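遥操作示教教程：让机械臂把手伸进滚筒类家电

更新于2024年2月

本页讲如何用主从遥操作的方式，给一台双臂机器人录制“伸入圆形开口、取放物品”这一类动作。示例任务是从前开门的滚筒式家电里取出一件织物，放到旁边的台面上。取餐柜、烤箱、投递口的做法大体相同，差别在最后几节的参数里。

读者应当已经完成主臂和从臂的标定，并且能用录制程序保存一条完整的数据。没有做过的话，请先看Uvbridge安装说明的标定一章。

一、需要准备的东西

主从两套机械臂，从端装平行夹爪。
头部相机一台，腕部相机每臂一台。
Uvbridge录制程序，版本不低于你手里主控固件要求的版本。
Prandine脚踏板一只，用来开始、暂停和丢弃录制。没有踏板也可以用键盘，但双手都在主臂上时很不方便。
两到三件大小不同的织物，毛巾、T恤、枕套都行。
遮光布或可以调暗的灯。

家电要断电，或者至少锁定在不会启动的状态。需要面板亮灯时（比如后续任务要识别面板状态），只通控制板的电，并由另一个人守着急停按钮。伸手进滚筒检查之前，先把从臂切到保持模式。

二、摆放机器人和家电

先定底座，再定相机。顺序反过来的话，底座一挪，相机又得重调。

底座正对开口，再向惯用臂的反方向平移一点，让惯用臂斜着进入。正对着进去时前臂会挡住头部相机的大部分视线，操作员只能看见自己的手臂。斜着进去，夹爪和开口内壁之间总能留出一块看得见的区域。

距离这样确定：把从臂的夹爪伸到滚筒最深处，看肘关节读数。如果肘部离伸直极限不到七度，底座就再靠近一些。手臂接近伸直时，末端的微小移动会引起关节大幅转动，录出来的轨迹抖得厉害，训练时也学不好。

高度方面，肩关节略高于开口上沿比较合适。低于开口中心时，手臂要从下往上探，手腕容易碰到下沿。

底座确定以后锁死脚轮，在地上贴胶带做记号。每天开录前对一次记号。

三、调相机

头部相机要同时看到三样东西：开口的上半圈、夹爪、放置区的一角。放置区只看到一角就够，机器人转身时相机会跟着转过去。

滚筒内部很暗，家电外壳又常常是反光的，自动曝光会来回跳。夹爪一进去，画面变暗，曝光拉高，外壳上的反光就全白了。建议这样设置：

关掉自动曝光，以开口内壁刚能看清为准。
增益尽量低，宁可把灯调亮。
白平衡固定，数值写进会话配置文件。
灯从侧上方打，灯的倒影落在外壳上没有关系，但不要落在开口边缘。

腕部相机主要负责看滚筒里面。装好以后让夹爪全开全闭各一次，确认两根手指的指尖始终在画面里。

四、设置主从映射

在Uvbridge的会话页面里新建一个任务，类型选“受限空间”。这个类型与默认类型有以下几处不同。

平移缩放：默认是一比一，这里改成0.7。操作员手上移动十厘米，从端移动七厘米。滚筒里空间小，缩一点更稳。放置阶段觉得慢，可以用脚踏板的第二档切回一比一，但切换一定要在夹爪完全离开开口之后进行。

旋转缩放：保持一比一。旋转也缩放的话，操作员的手和夹爪朝向会慢慢对不上，新手会非常别扭。

力反馈：打开，增益设为中档。没有力反馈的主臂，请打开声音提示，从端受力超过阈值时耳机里会响。

速度上限：末端每秒40厘米。进入开口以后程序会自动再降一半，前提是你在配置里标出了开口的位置。标法是用夹爪指尖依次轻触开口的上、下、左、右四点，每触一点踩一下踏板。

夹爪力：取织物用低档。高档会把布料夹得很死，松开时布料粘在指面上带出来。

五、空走一遍

正式录制之前，不放织物，空走几遍完整路线。

第一步，从臂回到起始位，夹爪张开一半。全开的夹爪比较宽，进出容易刮边。

第二步，把夹爪移到开口前方，停住，看一眼腕部相机。

第三步，从开口偏下的位置斜向进入，手腕先进，肘部后跟。进入过程中只动平移，不转手腕。

第四步，到达滚筒内部后再转动手腕，让指尖朝下。

第五步，转回进入时的朝向，原路退出。

退出时最容易出错。操作员这时注意力往往已经在放置区上了，手腕还没有转回来就往外抽，夹爪外壳会挂在边圈上。练习时在转回朝向之后停一拍，再往外走。录制时这一拍可以保留，后处理会把静止段压短。

检查一下门封、线缆和标签。机器内部或边缘有外露线束的，用扎带固定好，或者把它所在的一侧设为禁入区。夹爪勾到线，力反馈不一定来得及提醒你。

六、开始录制

摆好织物。每条数据都要换一种摆法：堆在前面、贴着后壁、搭在筒壁的提升筋上、团成一团、摊平。只录好拿的摆法，模型遇到贴后壁的情况就会在前面空抓。

踩一下踏板开始录制。从起始位出发，按空走的路线进去。

接近织物时，放慢，从上往下压，指尖碰到布料以后再多下去一点，然后闭合。不要从侧面去捏布边，从侧面捏成功率低，动作也不一致。

闭合之后，先向上提起，看一眼夹住了没有。没有夹住就张开，原地再来一次。这种失败后再抓的过程要保留在数据里，不要丢弃。模型需要见过空抓之后该怎么办。

夹住以后退出开口。布料长的话会拖在边圈上，稍微抬高手腕，慢慢拉出来。布料挂住了，往回送一点再拉，不要硬拽。

移到放置区上方，下放，张开，后退，回到起始位。再踩一下踏板结束。 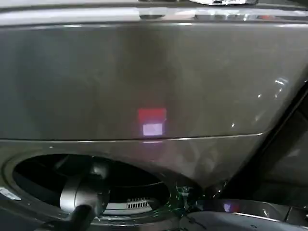 图1 夹爪伸入圆形开口，头部视角

一条数据的长度因人而异，熟练以后会稳定下来。忽长忽短通常说明操作员累了，换人或者休息。

七、哪些数据应当丢弃

踩住踏板两秒，当前这条就会被标记为丢弃。出现下面的情况请丢弃：

从臂撞到外壳或边圈，并且触发了保护停机。
中途有人进入工作区。
头部相机掉帧，录制页面上的帧率条变红。
操作员中途离合（松开主臂重新对位）超过一次。
起始位置不对，夹爪一开始就在开口里面。

轻轻擦到边圈、抓了两次才抓到、织物放歪了，这些都可以留。放歪的在标注页面里勾选“放置偏移”，训练时可以单独加权或者剔除。

八、标注分段

录完一批以后，在Uvbridge的标注页面里给每条数据打上阶段标记。本任务用五段：接近、进入、抓取、退出、放置。程序会根据开口四点和夹爪开合自动预标，你只需要检查边界。

自动预标在“进入”和“抓取”之间常常标早，原因是指尖一过开口平面就算进入结束。手动把边界拖到手腕开始转动的那一帧。

抓了多次的数据，所有尝试都算在“抓取”段里，不要拆开。

语言描述每条写一句就行，例如“把滚筒里的毛巾取出来放到台面上”。物品名称要写对，毛巾写毛巾，枕套写枕套。不要统一写成“衣服”。

九、录多少合适

在Dinley的测试间里，我们用同一台家电录了近40条，训练出来的策略已经能拿到堆在前面的织物，贴后壁的还不行。补录了以后壁摆法为主的一批之后有改善。建议先录这么一小批，训练，上机试，看它在哪里失败，再针对失败的摆法补录。一口气录很多再训练，发现相机参数不合适时就全浪费了。

换家电的时候，外壳颜色和开口直径影响最大。深色反光外壳和白色哑光外壳最好各录一批，混在一起训练。

十、常见问题

从臂在开口附近突然变慢
四点标定的范围标大了，程序以为夹爪已经进入。重新触点，触在边圈内侧。

主臂有力，但是方向不对
检查主从坐标系是否跟着头部转动。录制时应当锁定在底座坐标系。

夹爪张开了，布料不掉
指面换成光滑的垫片，或者张开后轻微抖一下手腕。如果选择抖手腕，所有操作员都要这样做。

腕部相机里一片黑
腕部相机和头部相机的曝光是分开设置的，前面第三节改的只是头部。腕部可以保留自动曝光，把测光区域设在指尖之间。

策略进去以后不动
多半是训练数据里进入后的停顿太长。重新跑一遍后处理，把静止段阈值调低，再训练。

换了操作员以后效果变差
让新操作员先回放几条旧数据，跟着走，再开始自己录。进入角度和抓取方式尽量一致，速度可以不同。

用的是Živković从臂套件
这套手臂的腕关节行程比较小，第四步里指尖可能转不到完全朝下，斜着下压也可以。会话配置里把腕部限位改成套件说明书上的数值，不要沿用默认值。

十一、收尾

录制结束，从臂回到停放位，断开使能，然后再断主臂的电。顺序反了，从臂会因为失去主端信号报错，下次启动要手动清除。

导出数据时勾选“附带会话配置”，曝光、缩放和四点坐标都在里面。三月的版本会把这个选项改为默认打开，在那之前请自己勾上。

下一页：双手配合，一手扶门一手取物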